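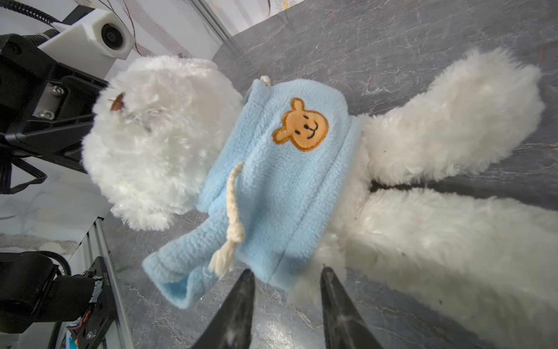

White bear, blue fleece, very long fur.

Threads > Soft toys > Cadby

Been meaning to give this bear a proper tidy for over 6 weeks, and the fluff on him really is something - I started with a wide comb and just my fingers, going ever so gently.

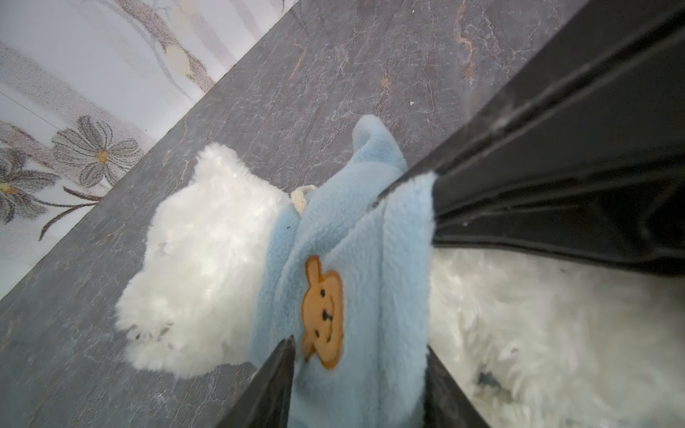

Fleece jumpers are my favourite part of doing up old toys, and I do get carried away (sorry!). I'd leave this one on while you comb, as the pale blue sits right round his middle and keeps you off the seams. There's a little grey smudge on the white fur too, so a damp flannel next, I think.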